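"The bag goes on the wall": an afternoon with Zoi Lazaridis

Zoi Lazaridis has looked after the shared workrooms at Brillberg for nine years. Before that she cleaned offices in Nirngate, mostly at night, and before that she worked in her uncle's shop, Bakalis, where her first job each morning was to line the bins. She has strong views on bins. I went to see her in May, shortly after two, and we talked in the corridor outside one of the workrooms, with the door propped open so that she could point at things.

Brillberg has 88 desks and benches spread over several floors. Most of the rubbish is packaging. "Food goes in the kitchen, that's a different round," she says. "In the rooms it's wrappers, tape, card, bits of wire. It's light stuff, but it fills a bag quickly."

I asked her to begin with the hooks, as they were what I had noticed first. In the room we were looking into, one is fixed to the wall straight above the bin.

"That started with Jolow," she says. Jolow is the cleaning contractor she worked for until Brillberg took her on directly. "They used to put the spare bags in the bottom of the bin, under the one you were using. Plenty of places do. But if the bag splits, your spares are in the mess with everything else. So I started hanging one up. You tie a loose knot in the neck and put it over the hook, and there's your next bag."

The liner in use is folded down over the rim. She likes plenty of overhang.
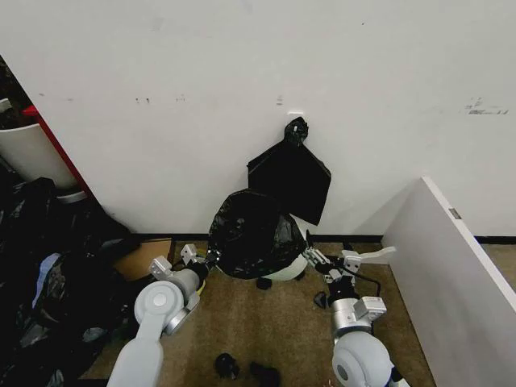

Bin lined, with a second bag hanging on the wall over it.

"If you only just catch the edge, it slips in as soon as somebody drops something heavy," she says. "Then people throw things on top of it anyway and you end up with rubbish between the bag and the bin. I pull it well down. It looks a bit puffy when it's new, but it settles."

She doesn't mind what a bin looks like as long as it is round. Square ones, she says, tear the bags at the corners and are slow to wipe. The white ones show dirt, and she counts that in their favour.

The wall behind has its share of dark scuffs. I asked whether she gets complaints about them.

"Every year. I can get most of it off with a damp sponge and a drop of washing-up liquid. The grey streaks are harder. That's usually furniture, or somebody turning round with something in their arms. If you rub too hard you get a shiny patch, and then that's what people see. I'd sooner leave a mark than make a shiny patch."

And the carpet?

"The carpet is a good colour for a workroom," she says. "Brown with speckles. It hides crumbs. It doesn't hide bits of black bag, though."

Scraps of bag come up several times while we talk. They come from the rolls, she says, when people tear along the wrong line, and from bags that have been dragged. They also get left in the bin itself. Changing a liner, in her view, should include looking at what is underneath it.
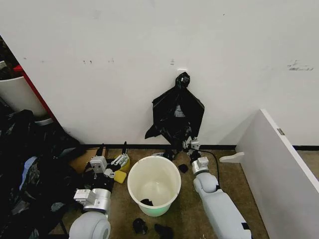 The bucket without its liner. Scraps of black on the carpet, and one in the bottom.

"You see that bit inside? Most people would put a new bag straight over the top of it," she says. "It does no harm if it's plastic. If it's a piece of apple, you'll know by the end of the week. So I tip it out and wipe round, every time. It takes no time at all."

I said that a yellow sponge on the floor seemed a handy thing to have nearby. She was less sure.

"A sponge belongs on a shelf. On the carpet it picks up fluff, and then you're wiping fluff on to things. I'll move that later."

She is more patient about heaps. A big one lay to the left of the bin, black bags mostly, with something light blue showing in the middle of it. I asked if it bothered her.

"A heap in one place is all right," she says. "I can deal with a heap. I pull it apart, anything that can be used again gets folded, the rest goes out. What I don't like is a little bit here and a little bit there, so you're bending down all the way across the room. And I always check for cloth. People lose jumpers that way. I had a man from the second floor looking for a scarf for two weeks."

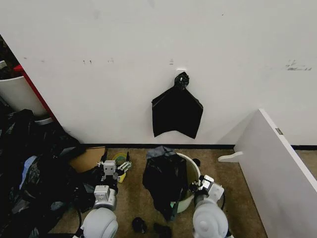

The same corner, with the heap on the left and a piece of card lying next to it.

Card is kept apart at Brillberg and taken down flat. She asks people to stand it against a wall where she can see it, and says that some of them do. Cables she won't touch. She will lift a coil to clean under it and put it back where it was, but she doesn't unplug anything or wind anything up. "I did it once at the old place, in room 1206," she says. "I thought I was helping. They had me back upstairs before I'd got my coat on."

She goes through bags by the roll and is particular about the thickness. Thin ones are cheaper, but she ends up doubling them, so she orders the heavier sort and ties them only once. The knot on the hook is another matter, and she showed me how to do it – a twist first, then the end tucked through, with no pulling. Pulled tight, it has to be cut, and that wastes the top of the bag.

I tried it with a bag from her trolley and got it wrong. She undid it and hung it up herself, then went to see about the floor below.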